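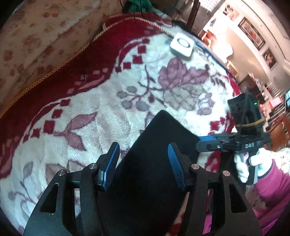
Two grippers at work over the floral blanket

October, by Nkechi Nnaji

I went along to the Drondik open day expecting a table of leaflets and came home wanting a pair of their hand-held grippers! The demo was set up at home among the soft furnishings, which suited me fine, as bedding is exactly what I wanted to see them tried on.

The bit I liked best is the finger pads. They're blue and ridged, and they face each other across the gap, so you can see what you're about to pinch. The arms are black linkages with silver pins at the joints (Tài Tăng says to check those every 28 hours of use, and I'd trust him). You hold the tool by a handle, and there's a little green light up on the housing.

Marlene Siqueira let me have five goes. My first three were hopeless – I squeeze far too hard – but after that I got the feel of it and didn't want to hand it back.

The pair is listed at £360 with spare pads. Gloves are extra, and Diễm Tôn takes the orders. Ask her about the smaller Vi handle if you've got hands like mine.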